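Colored Blocks – Common Questions

What do I get in the Kasen block set?
Small colored blocks, red, green and yellow among them, in a cloth bag.

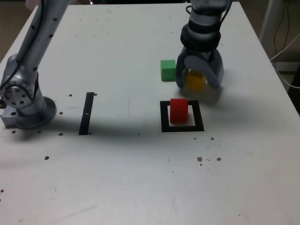
How do I clean the blocks?
Wipe them with a damp cloth and let them dry overnight.

Can I buy one replacement block?
Yes. Write to Shiela Abella at the Drunbridge shop and name the color – orders ship in 6 days.

Does the black-bordered square come with the set?
No, it is sold separately as item 17.

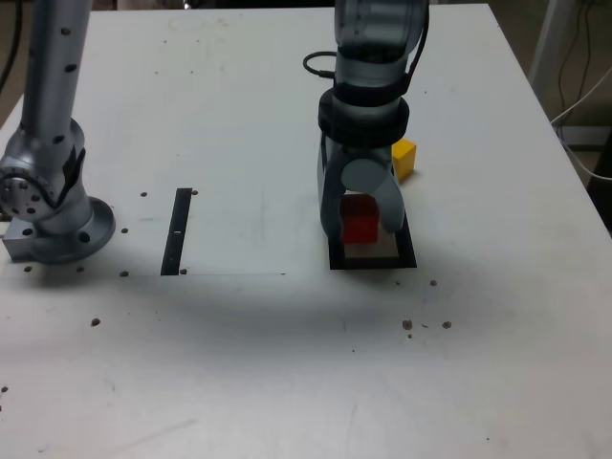
Red block on the bordered square, yellow block behind.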